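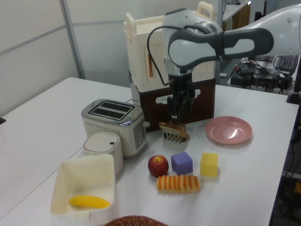 13 Aug 2025
Kobzar arm, tabletop pick work

Picked up from where Svyatoslav left the bench. Goal for the day was to stop the gripper closing too hard on thin parts and to get the release height under control.

Power and homing normal. Joint 4 still shows the small offset after a cold start. Left the correction in the startup file and did not touch the encoder. Tymofii wants to re-zero it mechanically. I would wait until the new wrist cable is in, or we do it twice.

Object set on the table is apple, bread, two foam cubes, pink plate, and the comb piece. Banana stays in the open bin as the bin target. Toaster and the storage unit are at the back as obstacles and are in the collision model as plain boxes. The carrying handle on the storage unit is not modeled. Keep the approach from the front until it is.

Grip changes:
Closing speed down to 30 percent of the old value. Close command now ends on motor current, with position as the fallback. Before this it ran to position only, fine for the foam and bad for anything rigid.
Held parts get a pause of 400 ms before the lift. Shorter than that and the current reading has not settled.

Comb piece is the awkward one. The teeth hang below the body, so the height we were using for release put them into the table. Added a per-object drop offset in the object file. Only the comb has a value so far, the rest default to zero. Vsevolod, if you add objects, fill in that field even when it is zero – the loader fails silently on a missing key and takes the previous object's number. I lost most of the morning to that.

Foam cubes: the current threshold is too high for them and they squash before it trips. Position fallback catches it, so no damage, but the log reports a fallback on every foam pick. Needs a second threshold for soft parts. Not done.

Plate: no reliable grasp from straight above. Rim is shallow and the fingers want to ride over it. Solomiia suggested tilting the wrist and taking the rim from the side. Tried it in simulation only. Joint 5 gets close to its limit at the back half of the table, so the plate would have to stay toward the front.

Cable loop at the wrist is acceptable with the gripper pointing down. Have not checked it at full roll. Do not run the tilted grasp on hardware before someone does.

Open items:
Soft part threshold
Loader should raise an error on a missing key
Handle on the storage unit into the collision model
Wrist cable check at full roll, 2 people, one on the stop button

Config saved on the shop machine under Kobzar, grip test branch. Old values are commented out at the bottom of the file.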